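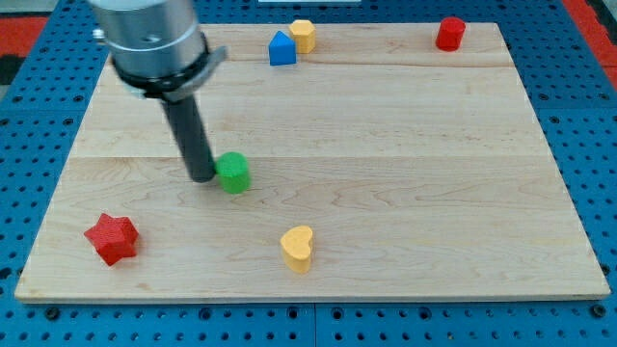
Maple board on the blue table, with a few of the blocks

Faint lines across a glued maple board – leave alone or fill?

Asked by Saqib Abbasi, 4/4/05

I've got a maple board made of three planks glued side by side, and we use it as a playing surface for painted wooden blocks (green cylinder, red star, that sort of thing). It lives on a pegboard table full of round holes, which eat small objects, hence the board.

You can see the seams between the planks. My brother-in-law, who once assembled a shelf, says they're cracks and the whole thing will be in three bits by the summer. I can't feel anything with a fingernail. There are some darker streaks in the middle too. Do I fill, sand, or change brother-in-law?

2 answers

Fluster
23 votes

Those are glue lines. Any wide board made up from narrower ones has them, and if your nail doesn't catch there is nothing to fill. Put filler on a flat joint and you get a stripe, which you will then notice every day until you die.

The streaks are most likely just the colour of the wood. Maple does that. If they bother you, try 240 grit on the underside first and see how you feel.

What I would do is check it's flat. Lay a steel rule across the grain and look for light under it. If it's cupping, finish both faces the same – one coat of oil on top and none below is asking for a banana.

Talpur
9 votes

had one like this, seam opened in March after a winter next to the radiator. wood glue, clamps overnight, fine since. move it away from the radiator if its near one. can't help with the brother in law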